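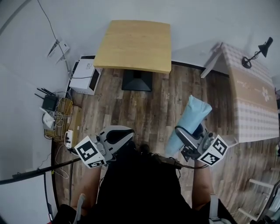
Hand gripper technician wanted, part time, Wavov workshop

I'm after someone to help me look after our hand-held grippers. We have 13 of them out with people folding towels and tidying rooms, and they come back to my bench with stiff fingers, frayed cables and marker cubes that have been knocked a bit skew (towels are harder on kit than you'd think!).

You'd strip and clean the fingers, swap cables, stick fresh marker prints on the cubes and run the tracking check before a pair goes out again. If one cube has shifted even slightly, the whole pair gets set up from scratch, so patience matters more to me than a degree. I'll teach you the software, it's ours and it's called Mellska, and it sulks now and then.

You should be happy with a small screwdriver and able to solder neatly. Bike mechanics, camera repairers, model makers, do write in!

It's up to 17 hours a week, starting in July, with one Saturday morning a month. The first 2 weeks are spent alongside me, paid.

Send me a few lines about something you've mended, care of the Wavov front desk. No CV needed.

Eduardo Mota

Recent posts
Bench space to let at Marinho
Wevby cable tester: our notes
Folding sessions, evening places open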